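Call for Participants: Working Group on Good Practice for Hand-Held Gripper Work

Cumden Technical Center, Drandby
Posted August 3, 2020

The Cumden Technical Center is looking for people to join a working group that will write a short code of practice for hand-held gripper work. The code will cover how operators are trained, how work areas are set up, how objects are chosen and handled, and how sessions are recorded and kept. It is meant for small labs, training shops and contract crews that use hand-held grippers in ordinary rooms to show robots how everyday things are picked up, carried and put down.

The group will have 5 members plus a chair. Two places are already filled. We are now asking for applications for the other 3.

Why the group is being set up

There are good safety standards for industrial robots, and most of our partners already follow them. They were written for fixed machines behind guards. A person walking through a shared building with a gripper in hand is in a different position. The tool has no motor moving it through the room. The person does that, and so the usual questions about fences, stop buttons and speed limits do not help much. Other questions come up instead. How long should a person hold the tool before a break? Who clears the floor? What should happen when someone who has not signed a consent form walks through the hall behind the work? Who decides that an object is too heavy, too sharp or too slippery to use?

At present each site answers these in its own way. Some have a written sheet. Some have a habit that the senior operator passes on to the new one. When crews move between sites they have to learn a new set of habits each time, and recordings made under one set of rules get turned down under another. We would like one plain document, no longer than it needs to be, that a site lead can print and use.

The code will be voluntary. It will not replace the law, an employer's own safety rules or the instructions that come with the equipment.

What the work looks like

Most sessions use common objects in common places. Operators handle cups, tools, bags, boxes of parts, folded clothes and the like, in offices, kitchens, corridors and storage areas. Objects that change shape are the hardest to write rules for. A box has sides and corners and stays the way it was picked up. A folded umbrella is held by a stiff handle while the fabric above it stays bunched and wide, and the wide part is what meets a shelf or a door first. The tips around the canopy also need to be kept away from faces, including the operator's own. 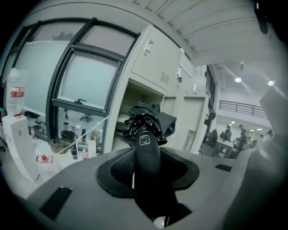

Topics the code will cover

The draft outline has the sections listed here. Members may propose changes at the first meeting.

1. Work area. Floor checks, cables, spilled water, door swing, and how much clear space is needed around the operator. Signs at the entrances to a shared space. Minimum lighting.

2. Objects. How a site decides what may be used. Limits on weight and length. Rules for glass, blades, liquids and anything with a point or a spring. Checking objects for damage before use and taking bad ones out of the set.

3. Operators. Training before the first session, and who signs it off. Time on the tool and time off it. Reporting wrist, shoulder and back pain early, with no loss of pay for stopping.

4. Equipment. Daily checks of finger surfaces, pads, fasteners and battery. Cleaning between operators. Tagging a faulty tool so that it is not picked up again by mistake.

5. People nearby. Notice to others who use the building. Consent. What to do with a recording in which a person, a screen or a name badge can be seen.

6. Records. What is written down for each session, who may see it and how long it is kept.

Hygiene rules for shared tools will be part of section 4. We know many sites have changed their cleaning routines since the spring, and we want to hear what has proved workable over a full shift.

Who we are looking for

One operator. You have at least 90 hours of hands-on time with a hand-held gripper, at any site and on any kind of task. You do not need a degree. You should be able to say clearly what makes a shift go well or badly.

One site or crew lead. You plan sessions, assign people and deal with the building. You have written or rewritten a procedure that other people then had to follow.

One person with a background in workplace safety, ergonomics or privacy. You do not have to come from robotics. Experience with hand tools, warehouse work or public filming would be just as useful.

Applicants must be 18 or older and able to take part in meetings held in English. We welcome people from small companies and people who work for themselves. We will not appoint more than one person from the same employer.

What members do

The group will meet by video call twice a month. Calls last 90 minutes. Between calls each member reads drafts, sends comments and takes the lead on two of the six sections, with a second member as backup. Expect to spend 2 to 3 hours a week on this in most weeks, and more before the public draft goes out.

There will be one visit to a working site, at Curnadstead, if travel is possible. Members who cannot or do not want to travel can join it by video. The visit is there to try the draft rules during a normal session and mark the ones that do not hold up. Members will watch and take notes. Operators among them may also take a turn with the tool if they wish.

We plan to release a draft for public comment in the winter and finish the code in May.

Pay and expenses

Members whose employers do not pay for their time will receive an hourly fee for meetings and agreed drafting work. Members paid by their employers for the same hours will not receive the fee. Travel to Curnadstead, one night's lodging and meals will be covered for everyone. Rates are in the terms sheet, which we send to all applicants on request.

How decisions are made

The chair is Agnes Farquharson, who runs the training program at Cumden. Elspeth Lamont is the drafting editor and will keep the text in plain language. She does not vote. Jennylyn Gatchalian holds the first of the two filled member places and Finlay Dow the second.

The group will try to agree on each rule. Where it cannot, the rule goes to a vote of the 5 members, and the chair votes only to break a tie. A member who disagrees with a rule may ask for a short note of the other view to be printed with the public draft.

Members must declare any financial interest in a company that makes or sells gripper equipment. An interest does not rule you out, but you will not vote on section 4. Skinner, which supplies tools to several of our partner sites, has agreed to answer technical questions from the group. It has no seat and no vote.

Member names will be printed in the finished code. Meeting notes will be open to anyone who asks, with details of individual incidents removed.

How to apply

Send the following in one email or one envelope:

- Your name, where you work (if you do) and which of the three places you are applying for.
- One page on your experience. A list is fine.
- One rule you think the code should contain, in two or three sentences, with the reason for it.
- The name of a person we can contact who has seen your work.
- Any financial interest you need to declare.
- Anything we should arrange so that you can take part, such as captions on calls or large-print drafts.

Please do not send photos or video from work sites. If you want to describe an accident or a near miss, leave out the names of the people and the company.

Mark your application "Gripper Code" and address it to Juniper Esposito, Cumden Technical Center, Drandby. She can also answer questions about the role, the terms sheet and the time needed. Applications will be read as they come in, and we will stop taking them for a given place once it is filled. Everyone who applies will get a reply.

Applicants on the short list will have a video call with the chair and one current member. You will be sent a single page of draft rules beforehand and asked what you would change. No other preparation is needed.

If you do not want to join but have a written procedure you are willing to share, we would be glad to have it. Tell us whether your site may be named. Procedures sent in this way will be read by the group and will not be passed on or printed in full without your permission.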